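Open day at Rutero, 12/12/2025

Went over to the Rutero open day on Friday for the two-arm laundry demo. The task was T-shirts: start crumpled on a gray cloth-covered table, end folded. The policy was trained on 743 teleoperated episodes, most of them recorded in November.

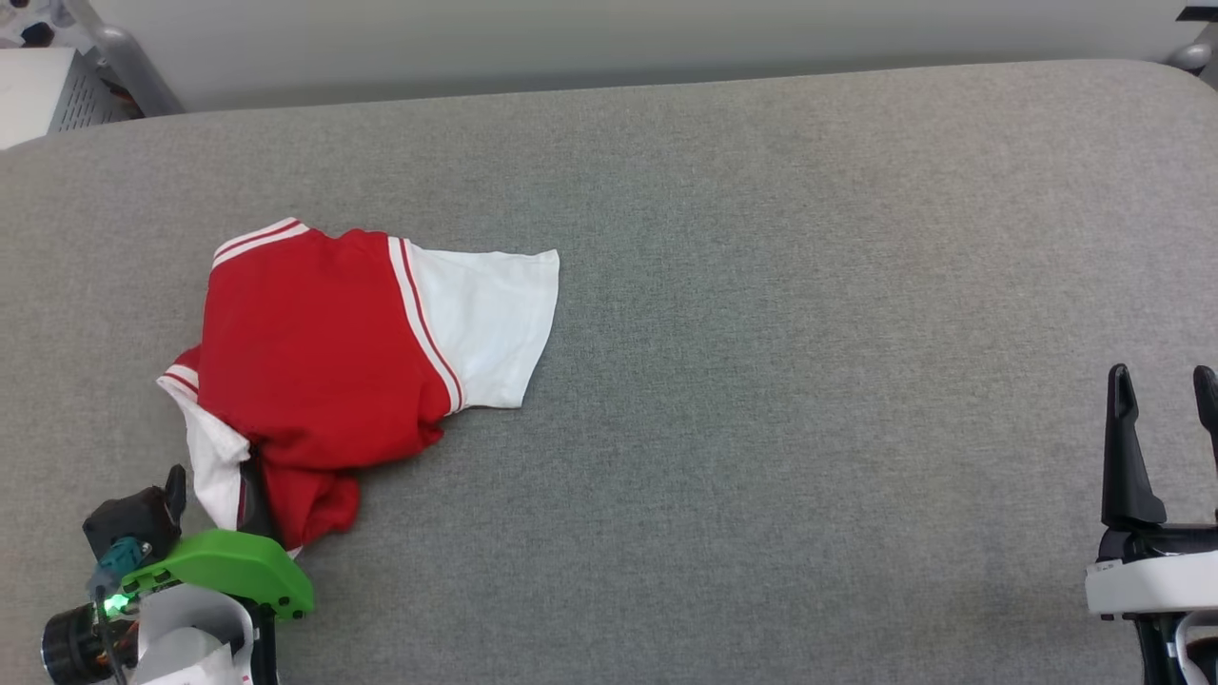
Grasp selection is still the slow part. Their log showed 84 attempts for the week, and the long ones all stalled on finding a sleeve or hem before the first lift. Fold accuracy after that was decent. I asked about cycle time with thicker fabric and got no number.

Slides are supposed to go up next week.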